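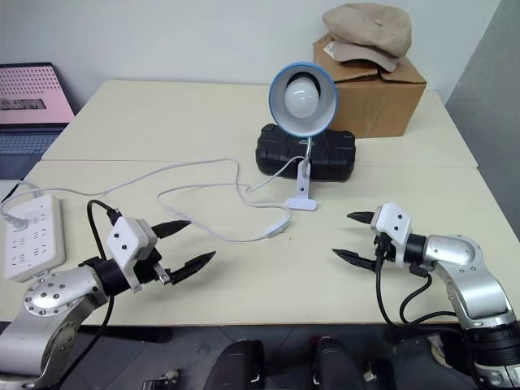 ## Handout 6: Lamp and switch station

Read this before you come to the shared workshop at Birton. Bring a laptop and your own copy of the joint limits table from Handout 5. The session starts at 6 in the evening, and the building is locked after that, so ring the side bell.

### What you are building

A two-arm station that can pick up an inline lamp switch, hold it steady and press it. The task is small, but it has a soft part (the cord), a hard part (the switch body) and a result you can check by eye. We will use the same station again in September for the cord routing unit.

Files are in the course folder under `nirkis-station`. Use the branch named `wustolska`. The main branch still has the old gripper offsets and will send the fingers too low.

### Bench setup

1. Clamp both arm bases before you connect any power. Pull on each base by hand. If it moves at all, tighten it again.
2. Place the lamp toward the back, where neither elbow can reach it. Check this with the arms switched off, moving them through their full swing.
3. Lay the lamp cord out with slack on both sides of the switch. A tight cord pulls the switch out of the fingers.
4. Leave the lamp unplugged until the instructor has looked at your bench. All grip tests are done with no line voltage on the cord.
5. Route the gripper cables with enough loop for the wrist to turn both ways. Most of the faults we had last term were connectors pulled halfway out.

### Gripper settings

The grippers run on the Rugemalira controller board, one per arm. Position is given in counts. Start with the open position at 2507 and close in small steps from there. Write down the value at first contact and the value at which the switch no longer slips when you tug the cord lightly. Your working grip goes between the two.

Do not copy the numbers from another bench. Finger pads wear at different rates, and a pad change alters the contact point.

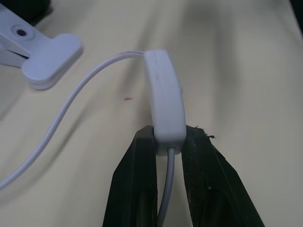
A switch held on end by its lower part leaves most of the body free, and the second arm can come in from the side. The cord at the bottom has to pass between the fingers. If it gets pinched, open up, shift the cord and close again – do not raise the force to make up for a bad seat.

Check the finger pads before each run. Loose fibers at the edge can catch on the cord when the fingers open. Trim them with scissors, and replace the pad if the backing shows.

A cloth on the bench gives the fingers a little room if the height is off, but folds change the height of whatever is lying on them. Smooth the area under the switch before you record a pickup position.

### Wrist camera

Set the exposure by hand. White parts on a pale surface give weak edges, and auto exposure makes it worse. If the detector keeps finding the lamp clamp in place of the switch, narrow the search window and move the clamp farther away.

### To hand in

- Contact and working grip values for each arm
- One log of a full pickup and hold, over 2 minutes long
- A short note on any failed grips, with the cord position at the time

Logs go in the course folder under your bench number. Leave the arms in the rest pose and switch off the power strip before you go.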